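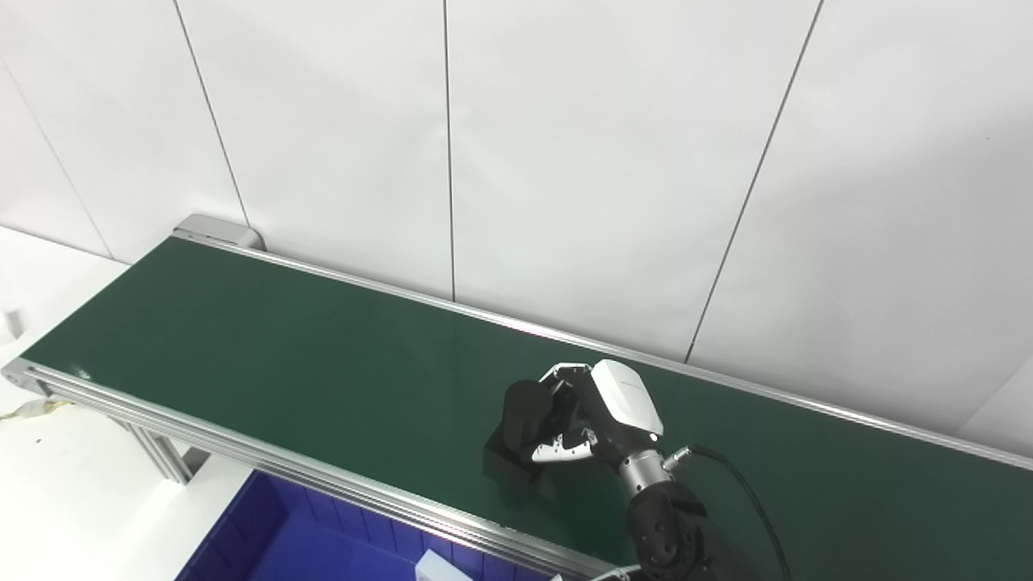 Do I need to have worked on a packing line before?
Most of the people who join us haven't, and we're very happy to teach you from scratch, at your own pace and with somebody beside you.

Lallivum is looking for 2 packers to join the day shift at our Sirnix unit, and we'd love to hear from you if you like steady work, a tidy bench and decent company. We send out small household bits and pieces for shops and for people ordering from home, and every one of them passes along a belt and into a bin before it gets boxed up, so the job is really all about keeping an eye on what's coming and putting it where it belongs (it's more satisfying than it sounds, I promise!).

You'd be picking items off the conveyor, sorting them into plastic bins, checking labels against the order sheet and wiping the belt and rails down at the end of the shift. A full day is usually 500 items between the pair of you, with a proper lunch and two tea breaks, and the kettle is never far off.

Shifts are Monday to Friday, 8 till 4. You'll be on your feet for a good part of the day, so do bring comfortable shoes; we supply the safety pair and gloves once you start. Training is paid at the full rate and lasts two weeks. Parking is free, and the Yeon bus stops just outside the gate.

To apply, drop a short note in at the Nevo Road reception or send it through the form on our jobs page by Wed 25 September. A few lines about yourself will do nicely, and if you'd like to come and look round first, please just ask.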